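How to pack for a theme park trip with carry-on only

Every packing list I've read for a park holiday assumes you own a van. Ponchos, cooling towels, a misting fan, a spare misting fan. I've done the Matinero parks three times with one small bag and I don't believe most of it.

Start with the bag, and ignore the litres on the label. Makers measure those however they like. Check the airline's limits in centimetres, then measure your bag yourself with the wheels on.

Next, lay out what you think you need and put a third of it back. Two pairs of shorts, one pair of long pants, four tops, one warm layer. My friend Valentina swears by a fresh outfit for the evening parade. I'm not convinced the parade notices.

Shoes are where I'd spend the money. Wear the heavy pair on the plane and pack one light pair you've already walked in. If a blog tells you a brand-new sandal needs no breaking in, check whether there's a discount code underneath.

Then the rolling business.

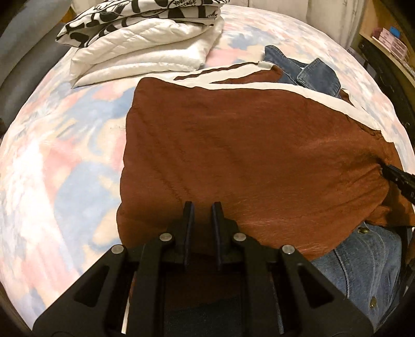 I've tried rolling, folding and those vacuum bags, and the difference was smaller than the videos claim. Fold thick things flat along the bottom, roll the T-shirts, stuff socks in the gaps. Vacuum bags save room but not weight, and it's weight they catch you on at the gate. Mine came to 18 pounds in June, jacket included.

Leave a bit of space for the trip home. You may say you won't buy a souvenir hoodie - I said that too, and paid 32 dollars for one in a colour I don't wear.

Last, weigh the bag the night before on your own scale.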